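Workroom colour

Workroom colour is the choice of paint and surface colours for factories, workshops, laboratories, packing rooms and other indoor places of work. It covers walls, floors, ceilings, benches, pipes and fixed equipment. It overlaps with safety marking but is wider, as it also takes in lighting, glare, cleaning and the general look of a room.
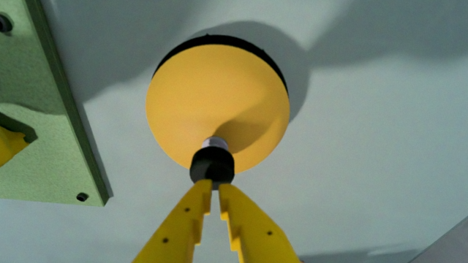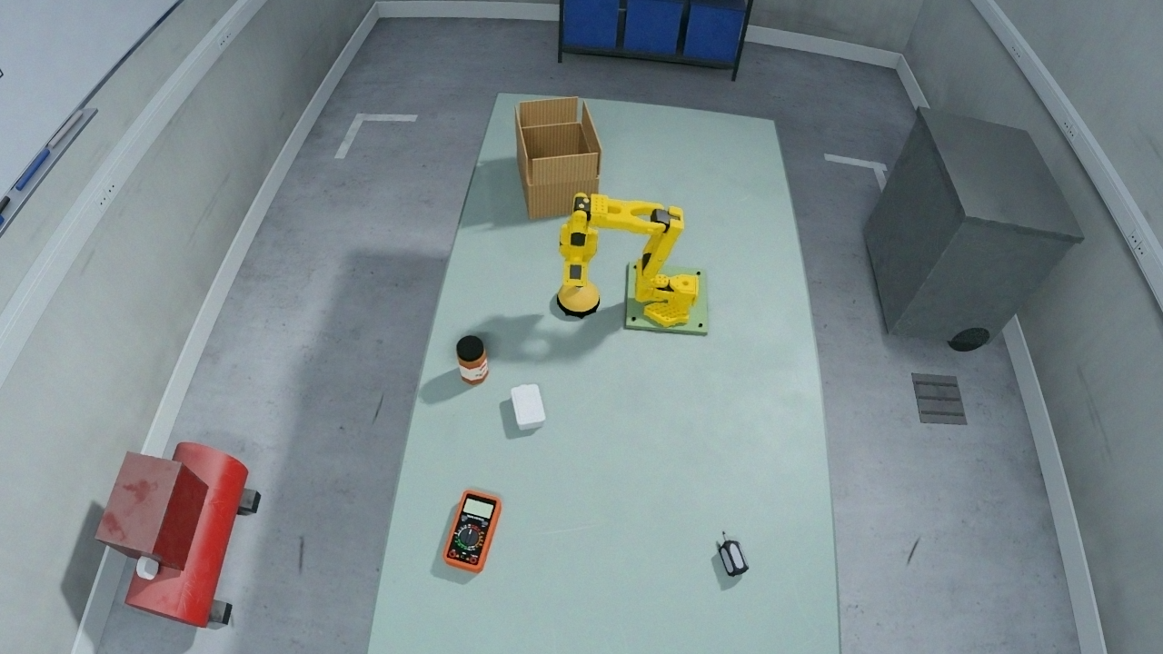 Yellow and black in two computer-rendered views. The second also shows a pale green table and a grey floor.

Background

Early workrooms were mostly whitewashed. Lime wash was cheap, could be put on by unskilled hands and threw back what daylight there was. The lower part of the wall was often painted dark brown or dark green to hide scuffs and oil. Benches were left bare or oiled, and metal parts were usually black or dark grey.

Electric lighting changed this. Rooms no longer had to be white to be usable, and white walls under strong lamps could be tiring to look at. Paint makers began to sell softer colours for indoor work, with pale greens and blue-greens the most common. Hospitals took up similar colours, and many workshops followed.

Common colours

Pale green is used on walls, benches and tabletops. It is light enough to help the room but produces less glare than white. Small dark parts show up well against it, as do most warm colours. Mint, eau de nil and similar names are used loosely by paint sellers and do not stand for fixed shades.

Grey is the usual floor colour. Mid-grey hides dust and tyre marks better than either a light or a dark floor. A very dark floor takes light out of the room, and a very pale one shows every spill and needs frequent washing.

Yellow is among the easiest colours to notice, especially beside black. It is used for rails, step edges, low beams, moving equipment and the lines along walkways. When a large share of the room is yellow the effect is weakened, and many handbooks advise keeping it for things that people could walk into or trip over.

Red is generally kept for fire equipment and stop controls. Blue, brown, orange and violet appear mainly on pipes, where the meaning differs from one country or site to another.

Schemes

A written list of the colours to be used in a building is called a scheme. The simplest names one colour each for walls, floor, ceiling and fittings. Longer ones give a number for each paint and say where one colour should stop and the next begin.

The Hovov scheme was drawn up for a glove works and used 23 paints, most of them for pipes and tanks. It proved hard to keep up, as touch-up paint had to be stocked in every shade, and the works later went over to a shorter list. The Radel scheme, written for repair shops, has pale green walls and benches, a grey floor and a white ceiling, with yellow on all edges that stand out into a walkway. It has been copied in offices and schools, usually without the yellow.

Erzsébet Barta's handbook Colour for Workrooms lists 555 rooms by trade and gives the wall and floor colours of each. Barta found that packing rooms had the palest walls and forges the darkest. The tables are still used as a record of what was common in small firms, although the notes on lamps are out of date.

Light and finish

The same paint can look quite different under different lamps. Pale green turns dull under very warm light and can look almost white under cold light. For this reason samples are best viewed in the room itself, with the lamps on, and both upright and flat.

Gloss paint is easy to wash but reflects lamps and windows. Matt paint gives an even look and soft shadows but marks easily. Benches and tabletops are often given a satin finish as a middle course. Barta advised a matt finish for any surface lit at 90 degrees by a lamp directly overhead.

Upkeep

Walls are normally repainted less often than floors. Floor paint wears first at doorways and beside benches, and patches of new paint seldom match the old. Fekete, a supplier of floor coatings, sells its greys in tins of 30 litres with the batch marked on the lid, so that a whole floor can be done from one batch. Kokus floor tiles, coloured all the way through, avoid the problem but cost more to lay.

Yellow lines fade and gather dirt. Where carts cross them daily they are often replaced by tape.

See also

Colour of lamps
Floor marking
Pipe marking
Whitewash

This article was last revised on 27 August 2019.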